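Last updated: June 30, 2026

4. Fine fuel moisture at the Ristbridge plots

4.1 Sampling design

Dead fine fuel moisture was measured in stringybark forest at Ristbridge and on the drier ridge at Larinetti, using the plot layout described in Section 3. Surface litter and near-surface fuel were collected separately. Surface litter was taken as the loose upper layer only, and the compacted material below it was left in place and treated as a third class, which is not analysed here. Bark was excluded, as was any leaf still attached to a fallen branch.

Collection began in November, when the profile at Ristbridge was still wet below the surface, and continued until the first autumn rain closed the access track on the Daly side. In total 359 samples were retained. Samples taken during rain or within an hour of visible dew were excluded before analysis. Samples with a broken seal were discarded and were not replaced.
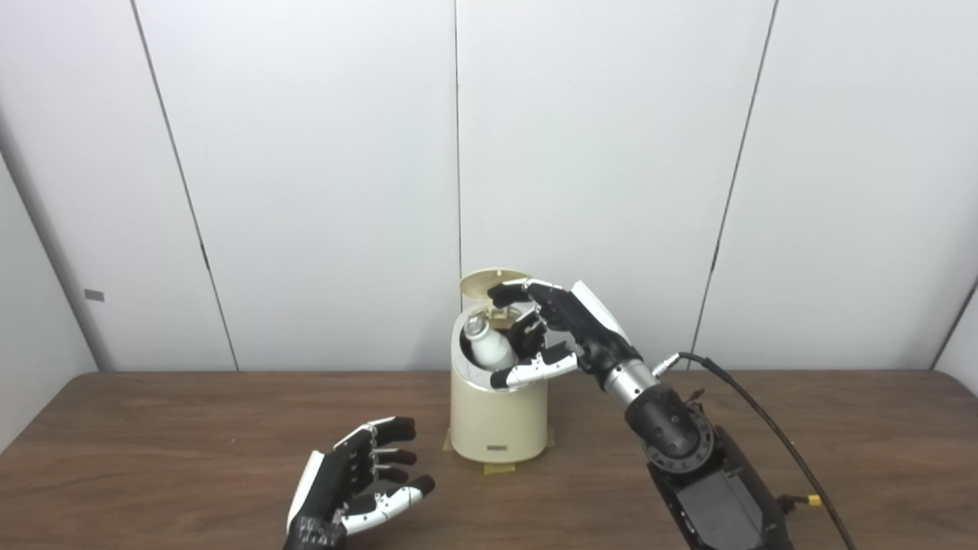 Figure 3. Canister with lid raised and right hand reaching in.

Two observers worked each plot. One cut and bagged the fuel while the other recorded screen-level temperature, relative humidity, wind at eye height and a visual estimate of canopy shading. The observers exchanged roles at the end of each transect so that any individual bias in layer separation would be spread across both sites. Shading was recorded in broad classes, as earlier trials had shown poor agreement between observers on a continuous scale.

Moisture content was determined gravimetrically and is expressed as a percentage of oven-dry weight. Samples were weighed on the day of collection. Where the return from Larinetti ran late, samples were held sealed overnight and flagged in the data set. Removing the flagged samples did not alter the ranking of the models, and they are retained in all results below. 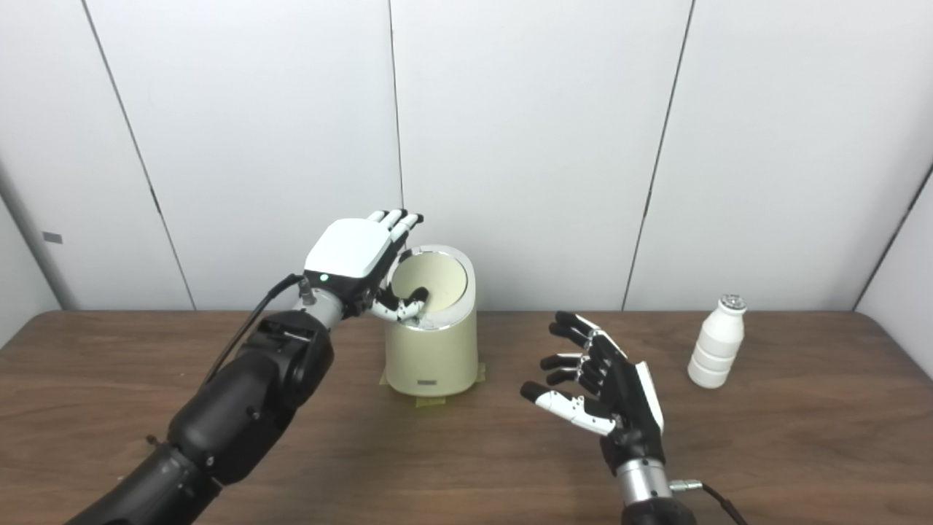 4.2 Model inputs

Observed values were compared with predictions from two models. The first is the operational lookup table used by the district, which takes temperature and relative humidity and applies a fixed adjustment for time of day. The second is the Oresex model, a vapour exchange formulation with a response time that varies with litter depth. The Oresex model was run on a 30 minute time step and initialised from the last measured value at each plot.

Weather inputs came from the portable station at each site. Gaps in the Larinetti record, most of them caused by battery failure, were filled by linear interpolation if they were shorter than the response time of the litter layer. Longer gaps ended the run, and the model was initialised again at the next field visit. No data from the airport station were used, although the district does use them in practice. The effect of that substitution is taken up in Section 6.

Solar radiation was not measured below the canopy. Open-sky values were reduced using the shading class recorded by the observers. This is a coarse treatment, and it is likely to be least reliable on the Larinetti ridge, where the canopy is patchy and the sunlit area of a plot changes quickly in the afternoon.
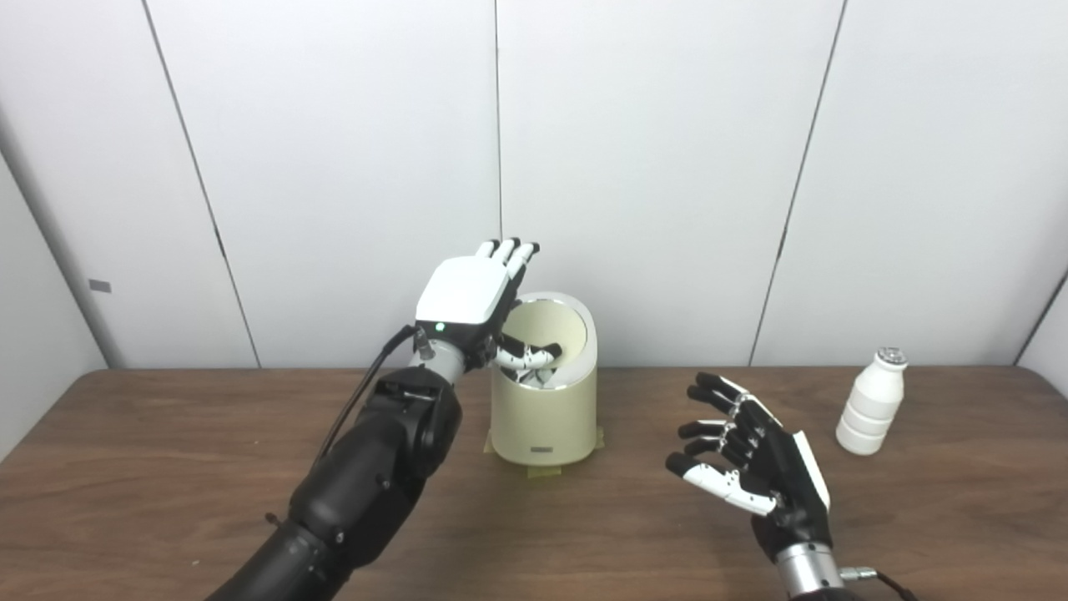

Figure 4. Left hand at the bin; second hand open, with a small white bottle farther right.

4.3 Results

Both models reproduced the daily cycle at Ristbridge. The lookup table was drier than the observations in the morning and wetter in mid-afternoon, so that its mean error was small while its error at the times of most interest for burning was not. The Oresex model followed the morning drying curve more closely but lagged the observations on days with a sharp wind change.

At Larinetti the lookup table performed poorly in all conditions. Predicted values were too high on north-facing plots, and the difference increased with slope. The Oresex model was also biased in this direction, to a lesser degree. Neither model separated surface from near-surface fuel adequately after light rain, when the near-surface layer dried well ahead of the litter beneath it.

The practical effect of these errors falls on the edges of the prescription window. A crew relying on the table would have started lighting late on most of the suitable days at Larinetti and would have continued into the dry part of the afternoon. Ó Néill (Rónán Ó Néill, personal communication) reports a similar pattern in burn plans from the Daly block, where ignition times were moved forward on local judgement.
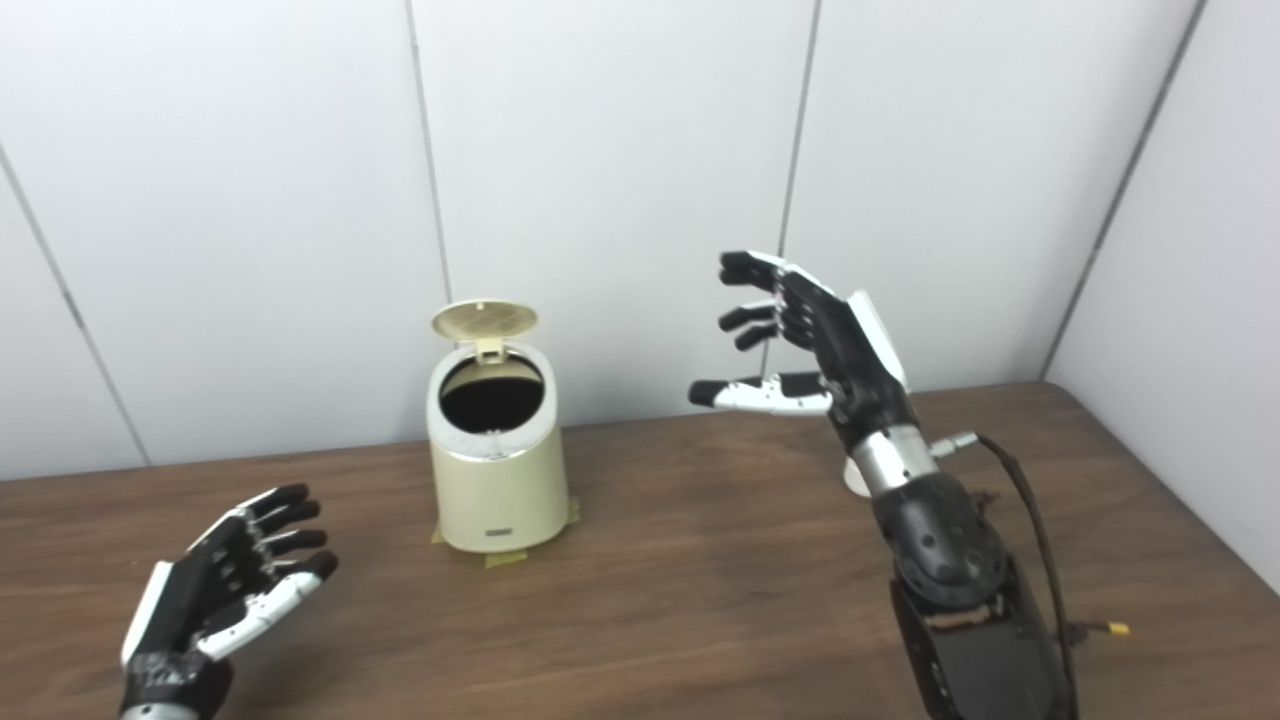

Figure 5. Right hand raised, fingers spread and slightly curled.

4.4 Limitations

The plots were chosen for access and do not sample the gullies. Litter depth was measured at the start of the season only, and leaf fall during dry spells may have altered the response time used in the Oresex model. Observations before sunrise are few, so overnight recovery is inferred from the evening and early morning values at either end. The results should not be applied to grass or heath.

Related items

Litter depth and bark hazard scoring in stringybark forest
Interpolating missing humidity records for burn planning
Overnight fuel moisture recovery on exposed ridges
Ignition timing in the Daly block: a review of burn plans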